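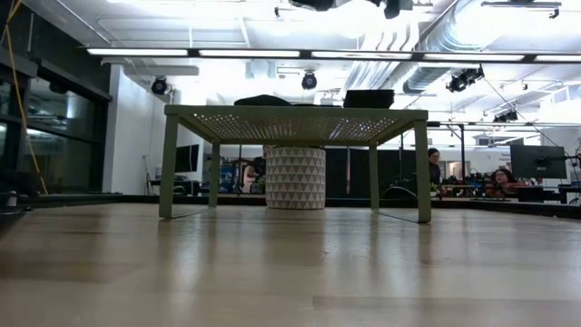 Test table, with the planter underneath.

Profile > Posts > Thread

Home Explore Messages Saved

Trilok Uniyal
March 8, 2020

We've had the Tarkska gripper and wrist camera kit on trial since December. A few people asked whether it's worth the money, so I'm putting my notes in one place.

Price first. The kit is £529, or £400 if you already own the mounting plate from their older set. Both come with the fingers, the camera, a cable and the software licence. Delivery was quick. The box had a dent in it but the contents were fine.

Fitting took Bimla Negi an afternoon. The manual says an hour. Most of the extra time went on the cable, which comes out of the camera on the side you don't want it. We ended up routing it along the arm with our own clips - the ones supplied are too stiff.

The fingers are good. They close evenly and they don't rattle. Swapping them over needs one hex key, and it's in the box. Keep it somewhere safe, it's an odd size.
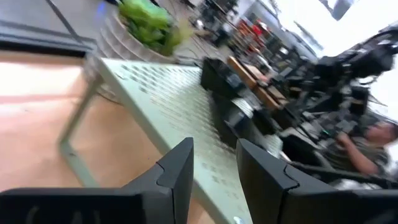 The camera is where I'd like more for the money. It's sharp enough when the arm stops, and the wide view means you can see both fingers and whatever is ahead of them. Move the wrist at any speed and you get smear. On the green table the small holes are clear in one part of the picture and go to streaks towards the right. A plain tabletop would have hidden that from us, so use something with a pattern if you're testing one yourself.

Slowing the wrist down helps. Speed setting 4 was usable for us, 5 wasn't. Your arm may be different.

Support: I sent two emails to Tarkska and got a proper answer to both. They say shutter control is coming in an update. No date given.

We also had a quote from Wileck for a similar set. Dearer, longer wait, and the fingers are sold separately. Haven't tried it so I can't compare the picture.

We're keeping the Tarkska kit for slow pick and place work. If you need to read labels on the move, wait for the update or budget for a different camera.

Bimla is writing up the cable routing with part numbers. Will add it to this thread when she's done.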